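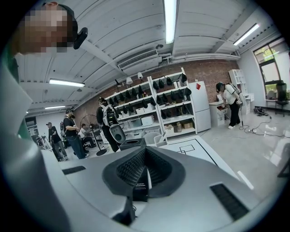

第2号 14ページ

住環境論 講義資料
室内の音と残響

2022年6月29日配布

1. 残響時間
音源が止まってから、音の強さのレベルが60デシベル下がるまでの時間を残響時間という。室の容積が大きいほど長くなり、壁や床の吸音が多いほど短くなる。会話が中心の部屋では短め、音楽を聴く部屋では長めに設計する。

2. セイビンの式
T=0.161V/A
Tは残響時間(秒)、Vは室容積(立方メートル)、Aは等価吸音面積(平方メートル)である。吸音の大きい部屋では誤差が出るため、アイリングの式を使う。

3. 計算例
Jandonsideの集会ホールは容積3,000立方メートル、等価吸音面積822平方メートルである。式に入れるとTは0.59秒になる。講演には向くが、合唱には響きが足りない。
Oturaの練習場は容積1,525立方メートル。残響時間を最長2秒までに抑えたい場合、必要な等価吸音面積は123平方メートルとなる。

4. 材料の性質
グラスウールなどの多孔質材料は高音域をよく吸う。厚みを増すか、背後に空気層を取ると、低い音にも効くようになる。板を張った壁は低音域で振動し、音を吸う。カーテンはひだの量と壁からの距離で値が変わる。

5. 課題
自宅の一室について床、壁、天井の面積を測り、500ヘルツの残響時間を求めること。吸音率は4月に配った表の値を使う。家具の扱いは各自で決め、計算書の余白に書いておく。

次回は遮音と床衝撃音を扱う。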